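Bon. Le « réaménagement paysager » de l'allée de notre résidence est officiellement terminé, dit le mail du syndic. J'ai relu le devis ce matin avec un café et un mauvais esprit que j'assume. Fil.

Pour situer : une allée en pavés, des arbres, une haie, des toits sombres derrière. On passe là pour aller aux boîtes aux lettres et au local à vélos. Personne ne s'en plaignait, à part les racines, qui ne s'expriment pas en assemblée générale.

L'entreprise retenue s'appelle Griffiths. Le produit miracle s'appelle Lonex, un « stabilisateur de joints à effet durable ». Durable comment ? La fiche technique répond : « selon conditions d'usage ». Me voilà renseigné.

Total de la ligne Lonex : 1307 euros. Pour du sable entre des pavés. Je veux bien croire que c'est du très bon sable.

Ensuite vient « reprise de la bordure végétale et délimitation nette », 600 euros. Gardez bien en tête le mot « nette ».

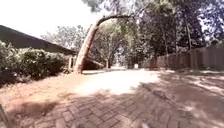

pas d'accord avec toi sur la bordure, chez nous à Jastville ils l'ont refaite au cordeau avec une lame métal et au premier gros orage la terre est repassée par-dessus, donc nette ou pas nette tu balaies pareil

Je réponds ici parce que la remarque est juste, et qu'elle aggrave mon cas. Si la terre repasse de toute façon, pourquoi facture-t-on une délimitation ? Entre la bande de terre rouge au pied de la haie et les pavés, je cherche encore le trait. La terre déborde, les feuilles mortes sont là. Ça ne me gêne pas, notez. Ce qui me gêne, c'est la ligne à 600.

Et on me dira que c'est « vivant », qu'un jardin ça bouge. D'accord. Alors qu'on écrive « on passe un coup de râteau » sur le devis, et qu'on mette le prix d'un coup de râteau.

Le motif, maintenant. Le projet parle d'un « appareillage à chevrons remis en valeur ». Les chevrons, ou ce qui y ressemble, étaient déjà là quand j'ai emménagé. En plein soleil on ne distingue presque plus les briques, tout vire au beige très clair. C'est à l'ombre mouchetée qu'on voit le mieux les joints. La mise en valeur dépend donc surtout de l'heure à laquelle on descend ses poubelles.

L'ombre, d'ailleurs, parlons-en. La première version du projet prévoyait d'élaguer sérieusement « pour apporter de la lumière ». Montant : 3000 euros. J'ai voté contre et je revoterai contre. L'après-midi, cette ombre est la seule raison de traverser à pied sans râler.

On m'a aussi vendu la haie. « Une haie structurée, à hauteur maîtrisée. » Elle est dense, elle est verte, elle est arrondie et elle cache les murs d'à côté. Je l'aime bien comme ça. Structurée, je ne sais pas ce que ça veut dire pour un buisson.

Dernier point, la garantie. 6 mois sur les joints, à condition de ne pas utiliser de nettoyeur haute pression, de souffleur « à proximité immédiate » ni de balai dur. Il reste quoi, une plume ?

J'ai demandé s'il existait un autre devis. Oui, celui de Grurnero, écarté pour « présentation insuffisante ». Il tenait sur une page. Je l'ai réclamé, j'attends toujours — je mettrai les deux côte à côte si on me l'envoie.

En attendant, si quelqu'un a du Lonex dans son allée depuis plus d'un hiver, je suis preneur d'un retour. Un vrai, avec de la mousse, des fourmis et de la pluie. Pas la brochure, je l'ai déjà.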